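Term project report: a kitchen speaker built from scratch
Group members: Priya Lindgren, Kenji Whitfield, Ignacio Kasprzak
Supervisor: Vlasta Halás, Skillthorpe College

1. Why we picked this

All three of us cook with music on, and all three of us own a cheap wireless speaker that sounds like a wasp in a tin. When the project list came out in September we saw "small audio enclosure, free choice of driver" and put our names down the same morning. We wanted to learn why small speakers sound the way they do, and we wanted something at the end that we would really use on a kitchen bench. We called it the Park, after the place where we tested it outdoors.

The brief asked for a self-contained Bluetooth speaker, running off a battery, with a budget low enough that another student could copy it. We set ourselves one extra goal, to make the voices in podcasts and radio clear over a running tap.

2. Parts and enclosure

We compared two full-range drivers, the Candik and the Kasholm. Both fit the same cutout, so we could swap them in the same box without changing anything else. The Candik is lighter and a bit brighter. The Kasholm has a stiffer surround and goes lower, but it needs more power to get moving.

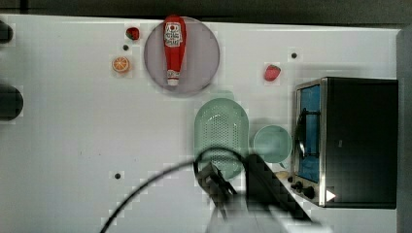
The box is glued plywood with a removable back. Ignacio cut the panels twice, as the first set came out with a gap at one corner that whistled on bass notes (it was a lovely whistle, almost in tune). The second set went together beautifully! We sealed every joint with ordinary wood glue and ran a strip of foam around the back panel so we could keep opening it up.

For stuffing we tried polyester wadding from an old pillow. With none at all, male voices had a boxy colour to them, like someone talking into a bucket. A loose handful calmed that down. Packing it tight took the life out of everything, so we went back to the loose handful and left it there.

3. Amplifier and battery

The amplifier is a small ready-made board with the Bluetooth receiver already on it. Building our own was tempting, but Vlasta talked us out of it and we are glad she did. The board gave us a faint hiss at first, which we traced to the charging lead running right beside the input wires. Moving it to the other side of the box fixed most of it.
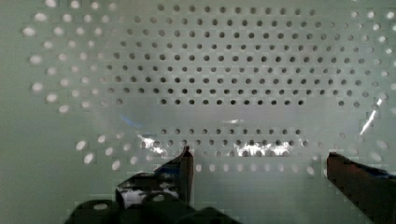

Last changed: Jan 25, 2022

The grille took far longer than we planned. We had three candidates: stretched cloth, a perforated metal sheet and a printed plastic one that Kenji designed. The cloth sounded best and got dirty first. The printed one rattled at high volume until we put felt dots behind it, and after that we couldn't hear any difference between it and the bare driver. It also wipes clean, so it won.

4. Listening tests

We asked 20 people from our year to listen to the same clips through both drivers, with the speaker hidden behind a sheet. Each person heard a song, a piece of spoken radio and a phone call recording, then wrote down which version they would rather live with. Fouad Sayegh ran the switching so that none of us could give the answer away with our faces.

The results were closer than we expected. Most people liked the Kasholm for music and the Candik for speech, and a few changed their minds when we repeated the same clip. We also tried setting the speaker down on different surfaces, and this was my favourite part of the whole project. On bare wood the bass got thicker. On a folded towel it tightened up nicely.

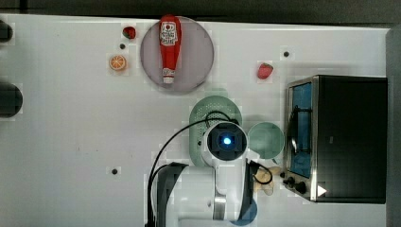
Loose objects near a speaker matter more than we had thought. At a loud setting, small things start to buzz against each other, and it is easy to blame the driver for a noise coming from somewhere else. The worst arrangement is one hard thing resting on another, like the red ketchup bottle lying on the round plate here, as there are only a few points of contact and plenty of room to chatter. After chasing one buzz for a whole afternoon and finding it in a saucer, we cleared the bench before every test and wrote that into our method.

Outdoors the speaker lost a lot of its bass, which makes sense with no walls to help it along. Speech stayed clear though, and we were very pleased with that.

5. Measurements

The loudest reading we took was 102 dB, with the meter right up against the grille on a test tone. Nobody should listen like that and we wore ear protection. At a normal kitchen level the sound was clean, and the battery outlasted every cooking session we tried it on.

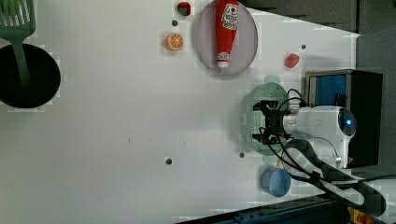
Our frequency sweeps showed a dip in the upper midrange with both drivers. We think it comes from the square front edges of the box. Rounding them over with sandpaper made the dip shallower on the second sweep, but we also moved the microphone slightly between the two, so we can't be sure how much of the change is real.

6. What we would change

Next time we would build two boxes at once, one per driver, and save ourselves all that unscrewing. We would mark the microphone position on the floor with tape from day one. Priya would like a proper volume knob - the buttons on the board are tiny and hopeless with floury fingers.

We settled on the Candik for the final version, as the speech goal mattered most to us. The Kasholm is going into a bigger box over the break, and Ignacio has already started drawing it.

7. Thanks

Thank you to Vlasta for the patience and the spare clamps, to Fouad for the blind tests, and to everyone in our year who sat through the same song over and over. The cutting plan and sweep files are in the shared class folder under Park.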